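Hand-held gripper comparison, pre-session inspection checklist with comments
Station 9
Inspection date: 2/27/24
Inspected by: Eoin Lenihan
Reviewed by: Birthe Briem
Units under test: Julov pair (left and right), Hendum pair (left and right)

Marks used: OK, OK with comment, HOLD, N/A. A HOLD on any line in sections 1 to 3 stops the session until Birthe or Chelsea Heywood signs the line off. Comments are the inspector's unless initialed.

Section 1. Station and floor

1.1 Table stable, no rocking under hand load. OK.
1.2 Tape marks at the near corners present and stuck down. OK with comment. Left mark was lifting at one end on the previous check. Replaced before today's inspection.
1.3 Station number on floor matches the session sheet. OK.
1.4 Stand bases flat on the floor, posts tight. OK.
1.5 Curtains clear of the stands and of the operator's elbows at full reach. OK.
1.6 Power strip off the walking path. OK with comment. It is clear of the operator's position, but anyone coming in from the right has to step over cable. Enter from the left until the run is tidied.
1.7 Slack cable behind the table bundled. HOLD, released by CH. Release is for this session only. The bundle has to be tied before the Merkano units are brought in, as they add two more lines.

Section 2. Gripper bodies

2.1 Housing free of cracks, all screws seated. OK, both pairs.
2.2 Finger tips square and free of residue. OK with comment. Julov right had adhesive on one tip. Wiped down and rechecked.
2.3 Fingers meet along the full face when closed. OK on Julov. OK with comment on Hendum: light shows between the fingers of the left unit near the base. Does not affect objects held at the tip.
2.4 Top mount tight, no play when pushed sideways with a thumb. OK, both pairs.
2.5 Trigger returns without help from the finger. OK with comment. Hendum left returns slowly from fully closed. Same behavior over 300 cycles on the bench, no worse at the end than at the start.
2.6 Opening width at rest matches the value on the unit card. OK, both pairs.
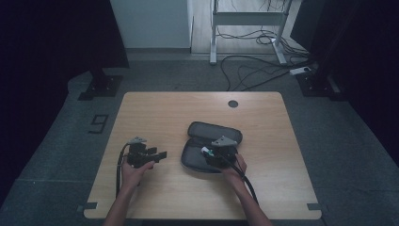

2.7 Left and right units not swapped. OK. The labels on the Hendum units are on the underside and cannot be read once the unit is in the hand. Check before picking up. Kenna MacLeish has asked for a second label on the grip, and I support that.
2.8 Unit weight within 2 grams of the card. OK, both pairs, cable unplugged for weighing.

Section 3. Cables and connection

3.1 Connector fully seated, lock ring turned. OK.
3.2 Strain relief intact. OK with comment. Julov right shows slight whitening at the bend. Recheck at the end of each session. Replace the cable if the jacket opens.
3.3 Cable clears the wrist through the full working range. OK with comment. With the thicker cable, the operator tends to turn the right wrist inward to take the pull off. This was seen with both operators and will bias any comfort score. Route the cable outside the forearm and leave slack before starting.
3.4 Position reading steady with the unit held still. OK, both pairs.
3.5 No dropouts in a 500-second run. OK on Julov. Hendum right dropped once at 182 seconds, recovered without a restart. Second run clean. Logged as OK with comment, but a second dropout in any session is a HOLD.

Comment from Steinar Brynjólfsdóttir: on 3.5, please write down which port was in use. The dropouts we had last May were all on the same hub, and the units were blamed for it.

Reply, EL: port noted on the session sheet. Will do this from now on.

Section 4. Test objects and case

4.1 Objects match the list for the session. OK.
4.2 Caps and lids closed on anything with contents. OK.
4.3 Object placed within reach of both units, nothing else between the grippers. OK.
4.4 Case open, lid folded fully back. OK with comment. If the lid is only partly back it can fall forward during a placing task. Press it down once by hand.
4.5 Case zipper edge clear of the fingers. OK with comment. On the narrow fingers the pull tab can catch. Tuck it under before starting.
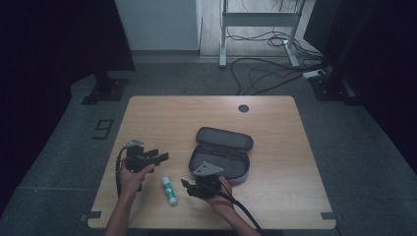
Item 4.3: glue stick between the two grippers, case open behind the right-hand unit.

4.6 Case in the same position for each pair. HOLD, released by BB after correction. No mark existed for the case, only for the table. Until one is added, measure from the right table edge. A shift of a finger's width is enough to change the reach and makes the placing times hard to compare between pairs.

Section 5. Comparison notes

Both pairs are fit for use in this session. The Julov pair has the better finger closure and gave no dropouts. The Hendum pair is easier to hold low on the body, and both operators preferred it for small upright objects. The slow return in 2.5 is noticeable in quick regrasps — the operator ends up waiting for it.

Gebremichael fingertips were not fitted. The adapter plates are still on order.

Open items
Tie cable bundle behind table: Chelsea Heywood
Second label on Hendum grips: Kenna MacLeish
Case position mark: Eoin Lenihan
Replacement cable for Julov right, to have on the shelf: Birthe Briem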